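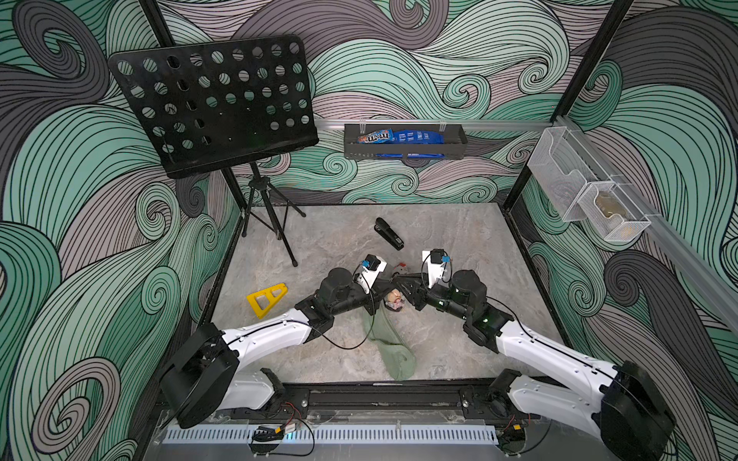

About the Tirnlow School of Music
2 Oct 2021
By Tamer Hakim

We teach people to play and sing, at any age and from any starting point. Some of our pupils are six and have just been handed their first recorder. Others come to us after retiring, with a clarinet that has spent half a lifetime under the bed (we love those clarinets!).

The school began with one piano, a borrowed hall in Durkville and a Saturday group that kept getting bigger. We now have 207 pupils between our two sites, and most of them do something with other people as well as their own lesson. That matters a lot to us. You can get a long way alone with a scale book, but the first time you hold a harmony line while somebody next to you sings the tune is a thrill, and we want everyone to have it early.
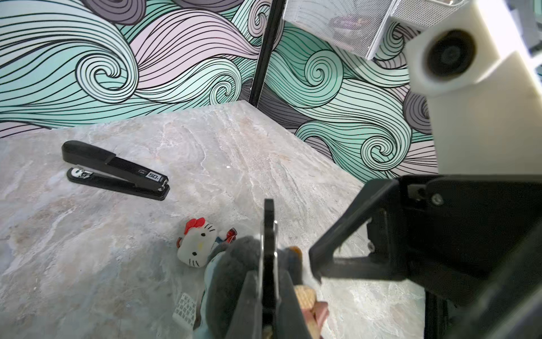
Lessons are 30 minutes for beginners and longer once you have the stamina for it. We follow exam grades if you want them and forget about them if you don't. Our teachers all still perform, so now and then one of them will swap a lesson day to go and play somewhere -- we think pupils gain from that, and they always come back with stories.

The Siliņa Library is our pride and joy. It holds 3,252 pieces of sheet music, from nursery songs to full band parts, and any pupil can borrow from it for a term. The folk shelves are especially good. Please do bring things back with all their pages, as second oboe parts are very hard to replace.

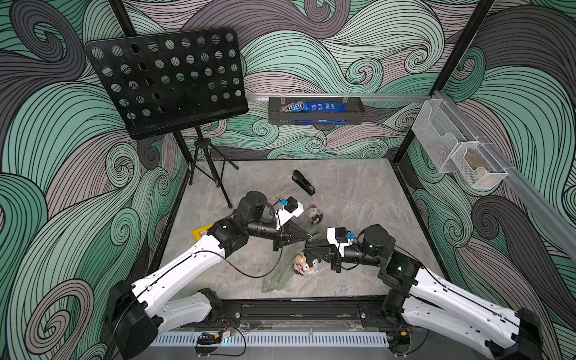 A music stand beside the wave-patterned walls.

Every March we put on Rornari, our big concert, with over 80 players and singers taking part. There is a beginners' band, a choir that takes anyone who turns up to rehearsals, and usually one piece that is a bit too hard for us. Last time it was a tango. We got to the end together, more or less, and the audience asked for it again.

If you would like to try an instrument before you choose one, come to a taster session. We lend out violins, flutes, cornets and small guitars, and you can take one home for a fortnight. Parents are welcome to stay and have a go too -- plenty of them have ended up in the choir.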